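Home > Magazine > Features > The shirt you keep

The Shirt You Keep

Clothes are cheap, mending is slow, and a former net shed in Garkness has a waiting list anyway
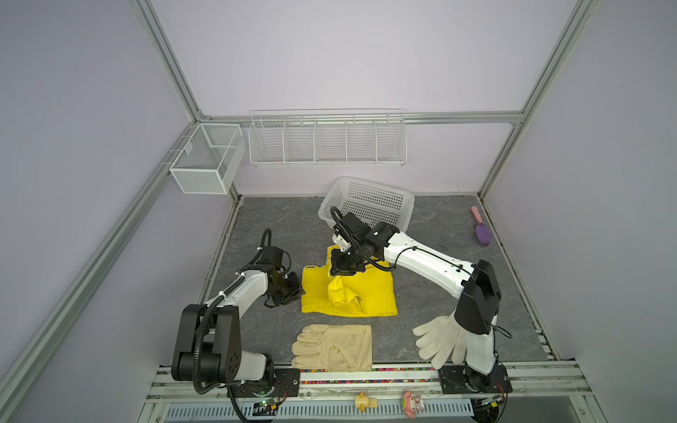 9 min read

July, early, before the shop opens. Kaj Bisgaard is already at the table with a sweater inside out over his knee. Moth. Three holes near the hem, one at the cuff he hadn't been told about. He finds those all the time. People bring in the hole they can see.

Garkness is a harbor town with one main street and not a lot on it. Bakery, chandler, the bank that closed. And Mellus, the mending shop, in what used to be a net shed. The floor still slopes toward the water so everything with wheels has a brick behind it.

The waiting list stands at 313 pieces. That's coats, jeans, school pants, one wedding dress with a scorch mark. Bisgaard keeps the list in a ledger and won't put it on a computer. "I'd have to look at the total," he says.

He trained as a sailmaker. Sails taught him the flat stitch he still uses on denim, wide and ugly on the back, nearly gone on the front once it's been washed a few times. The knitwear he had to learn later, from his business partner Skarphéðinn Hafstein, who grew up in a house where you did not get a new sweater untill the old one had been reknit at both elbows. Twice.

Hafstein does the wool. Only the wool. Ask him about zippers and he points across the room.

Prices are on a card by the door. Small hole, 9 dollars. Elbows, more. Linings, ask – and when people ask they mostly go home again, because a full lining costs more than the coat did. That's the trouble with the whole trade. A new shirt is cheaper than an hour of somebody's time, and has been for most of our lives. You can't argue with it at the counter. Bisgaard used to try.

So who comes? Not who I expected. I figured older people, and there are some. But the morning I sat in it was a line cook with split checks, two sisters sharing one raincoat, a man with a flannel his brother had left him. The flannel was worn through at the collar. Hafstein told him to turn it, which is an old trick: unpick the collar, flip it, sew it back with the good side out. Takes under an hour. The man hadn't heard of it. Neither had I.

Thread comes from Radulović, a mill supplier that still sells odd cones by weight. Needles are Stamus, the long ones, bought by the box. Bisgaard goes through them fast and blames the denim. Stretch denim especially. He hates it. The elastic dies before the cotton does and then there's nothing to sew to, it just sort of gives up under the foot.

What does he tell people to buy, then? Look at the seams first. Pull them a little, if you can see daylight leave it on the rack. Check there's a hem deep enough to let down. Spare button. Wash it cold, hang it up, stop washing it so much.

And fix it small. He says this to everybody, he said it to me about my jacket pocket, which I'd been ignoring since winter. A hole the size of a lentil is ten minutes. Leave it a season and it's a patch.

At noon they lock the door for lunch. The sisters were back by then, arguing on the step over who'd get the raincoat first – it wasnt ready.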